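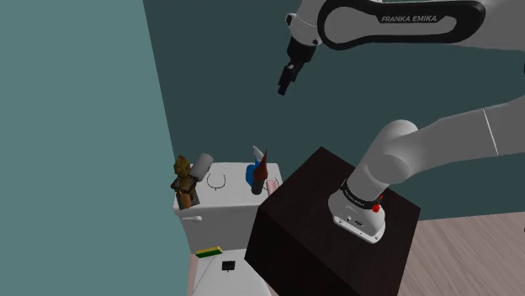
The plan was to have the simulated arm tidying by 21st March. It is now well into April and it can, on a good evening, pick up a sponge.

I should go back a bit. Our shared workshop (a former tyre place, still smells like one) let Johanna Zaugg and me have the corner by the fuse box to build a small tidying arm, which she named Bremell before it had a single joint. My half of the job is the software. Her half is the thing itself, made of aluminium offcuts and four gearboxes she got in a swap for a bicycle. We agreed that I would practise on a simulated Franka until hers could stand up unaided, the Franka being a proper arm with a proper model that somebody else has already debugged.

Why a bathroom? I had a kitchen first, and the kitchen had drawers. Drawers ate my January. A toilet, on the other hand, has a lid that stays shut and a tank with a flat top, and people really do pile things on it. I put the robot on a dark box next to it, at an angle, overlapping the tank a bit, and have been paying for that angle ever since. The arm's favourite route to anything at the far end of the tank involves folding its elbow in a way that made Johanna cross her own arms in sympathy.

The sponge was meant to be the easy one. In my first version it had the friction of a wet fish and the weight of a brick, owing to a decimal point. I ran 2,000 attempts overnight and came in to 816 successful grasps, which I was rather pleased with until I watched a few. The gripper was squashing the sponge into the lid and then lifting the pair of them a hair's breadth, and my check only asked whether the sponge had gone up.

With the weight fixed, the lid pinned down and a stricter check, the next batch of 2,000 gave 1,278. I've watched plenty of those and they look like picking up a sponge.

The bottle is next. It has a nozzle on top, and the planner is very keen to grab it by that. Johanna wants me to leave it alone and come and hold a bracket while she drills.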